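4 min read

Setting Up the Utensil Task at Your Station

By the second month of the club, every pair should be able to set up a table, run the two arms through a kitchen task and log it without help. These are the steps we use at Arndale.

1. Clear the table down to the black surface. Bags and laptops go on the floor.

2. Put the pot at the front center, with its handle toward the wall. Leave open space on both sides so each gripper can reach it.

3. Stand the mesh holder to the right of the pot and drop the spatula in head down. The handle should rise well above the rim.

4. Bring both arms to the start pose. The left gripper stays low near the tabletop. The right one waits next to the spatula handle with its jaws open.

5. Start the recording, then move. Close on the handle, lift straight up until the head clears the rim, and carry it over the pot. If the holder tips, you are pulling sideways -- stop and reset.

6. Lower the spatula into the pot and open the jaws. Back the arm away before you end the recording.

Do 9 runs per turn, then trade places with your partner. Move the holder a little between runs, but keep it on the right side. Write down failed runs too, with a word or two on what went wrong. "Slipped" is fine.

Save files in the Illari folder under your pair number. The club reached 262 runs in May, and the ones with no notes were the hardest to use.

4 comments · Share

Get new club guides by email. Enter your address to subscribe. 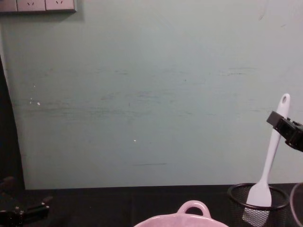 Orysia Zhuravel
Robotics Club Instructor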